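4. Environnement de simulation et chaîne logicielle

4.1 Scène et tâche

L'ensemble des essais rapportés dans cet article a été conduit dans Jerkero, l'environnement de simulation développé pour le projet Wonenus. La version employée est celle de juillet 2023, sans modification du moteur de contact. La tâche retenue est un rangement de légumes sur un plan de travail de cuisine : un légume se trouve sur une planche à découper en bois, entre un panier en fil métallique et un récipient de cuisson sombre, et le robot bimanuel doit le saisir puis le déposer dans le panier. Le légume change d'un épisode à l'autre, de même que sa position et son orientation sur la planche. Les deux bras portent chacun une main noire à plusieurs doigts, commandée articulation par articulation.

Les images fournies au module de perception sont rendues en format large, puis complétées par deux bandes noires, en haut et en bas, afin d'obtenir l'entrée carrée attendue par l'encodeur visuel. Nous avons préféré ce remplissage au recadrage, qui supprimait une partie des avant-bras et dégradait l'estimation de leur pose. Les bandes sont masquées avant le calcul des descripteurs et n'interviennent pas dans la fonction de coût.

Le cas de l'aubergine est représentatif des difficultés rencontrées. Son extrémité étroite et son extrémité renflée imposent des ouvertures de main différentes, et sa surface brillante, presque noire, se distingue mal des doigts dès que la main s'en approche. Lorsque l'objet repose en diagonale sur la planche et que les deux mains en sont encore écartées, la segmentation est en revanche fiable et sert à initialiser le suivi.

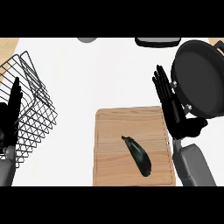
4.2 Perception

Le module de perception produit, à chaque pas, un masque de l'objet cible, une estimation de son axe principal et un score de confiance. Il a été entraîné sur 2415 épisodes simulés, dont 329 ont été mis de côté pour la validation. Aucun réglage n'a été effectué sur les épisodes de test décrits en section 5.

Le panier pose un problème particulier. Le plan de travail blanc apparaît entre les fils, si bien qu'un modèle de profondeur classique attribue souvent au grillage la distance du support. Nous traitons donc le panier comme un objet connu : son modèle géométrique est recalé sur les arêtes détectées, et la carte de profondeur est remplacée localement par celle du modèle. La même procédure est appliquée au récipient, dont l'intérieur sombre offre peu de texture. Les rivets argentés situés près de l'attache de la poignée fournissent des points de repère utiles lorsqu'ils ne sont pas masqués par la main.

Les objets placés au bord du champ, visibles seulement en partie, sont conservés comme volumes d'obstacle sans être identifiés. Cette simplification allonge certaines trajectoires – l'écart reste faible en pratique – mais elle évite les erreurs de classe qui perturbaient la planification dans nos premiers essais, menés en mai.

4.3 Planification et commande

La planification est assurée par Stitidus, qui décompose la tâche en phases : approche, fermeture, levée, transport et dépose. Chaque phase définit un ensemble de contraintes sur les deux bras. Pendant la saisie, le bras droit suit une trajectoire cartésienne dont l'orientation finale dépend de l'axe estimé du légume. Le bras gauche est maintenu dans une posture d'attente au voisinage du panier, main vide. Cette posture n'est pas figée : le planificateur peut la modifier si l'avant-bras droit traverse l'espace commun.

La fermeture de la main est régie par une commande en impédance. Les consignes de raideur proviennent du contrôleur Vasylenko, repris ici avec ses paramètres par défaut, à l'exception de la raideur du pouce. Pour un objet allongé comme le concombre, les doigts viennent de part et d'autre de la moitié supérieure et laissent dépasser l'extrémité arrondie (figure 3). Une prise centrée serait mécaniquement préférable, mais elle rapproche le poignet du bord de la planche et provoque, dans notre configuration, un plus grand nombre de solutions de cinématique inverse rejetées.
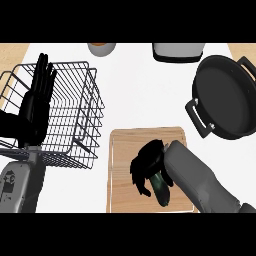
Figure 3. Rendu de simulation : prise d'un concombre par la main droite au-dessus de la planche, main gauche levée près du panier.

Le passage d'une phase à la suivante est décidé à partir des forces de contact simulées et du score de confiance de la perception. Si ce dernier chute pendant la fermeture, ce qui est fréquent lorsque les doigts recouvrent l'objet, le système conserve la dernière pose valide et la propage avec celle du poignet. Sans ce mécanisme, la phase de levée était souvent interrompue alors que la prise était correcte.

4.4 Protocole

L'évaluation porte sur 830 épisodes, tirés avec des graines aléatoires distinctes de celles de l'entraînement. Un épisode est compté comme réussi si le légume repose dans le panier à la fin du temps imparti et si aucun bras n'a déplacé le récipient. Les collisions légères avec la planche sont enregistrées sans être considérées comme des échecs. Au total, 77 épisodes ont été interrompus par une divergence du solveur de contact ; ils sont comptés comme des échecs dans tous les résultats de la section 5, y compris pour les variantes sans recalage du panier.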